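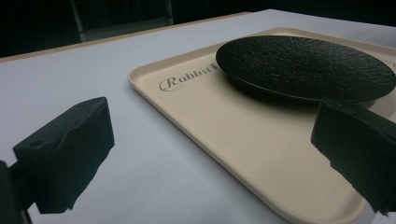

I've had the Tirkon serving tray and the Dolan black plate for 12 weeks now, and since I bought them together and use them together, they're getting one review between them.

Tray first. It's a rectangular plastic thing in a warm cream color with rounded corners and a low rim, and I wanted it for dinners on the couch (yes, I'm that person). The rim does its job. I've walked up the stairs with soup on this thing more times than I should admit and only had 2 spills, both on me for carrying the cat's bowl in the other hand. The finish is matte, which I love, because my old shiny tray from Plikov showed every single fingerprint.

It says "Rabbit" in a loopy gray script, and I went back and forth on that for ages before ordering. I don't own a rabbit! I don't even especially like rabbits! But the printing is pale enough that it doesn't shout, and once there's a plate on top you lose part of it anyway.
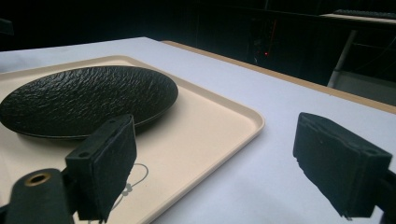
Now the plate. The texture is the whole reason to buy it — all bumps and ripples, a bit like stone, and it makes a plain piece of toast look like you paid for it. Against the cream tray it looks fantastic. Cheese, sushi, sliced peaches, all great.

What's not great is cleaning it. Anything sticky settles into the low spots and you need a brush, a sponge just skates over the top. Egg yolk is the worst. I also wouldn't cut a steak on it, the knife bounces around and the noise goes right through me. For finger food, though, no complaints.

I got both at the homewares place in Tutenbridge, where the plate was on the bottom shelf with no price on it, so ask at the register. They have the tray in gray too, but I think the black would get lost on it.

Scores out of 100: I'd give the tray 92. The plate gets an 80 from me, and it would be higher if I had a dishwasher. I'm going back for a second tray in August when my sister moves in, and she can pick her own plate.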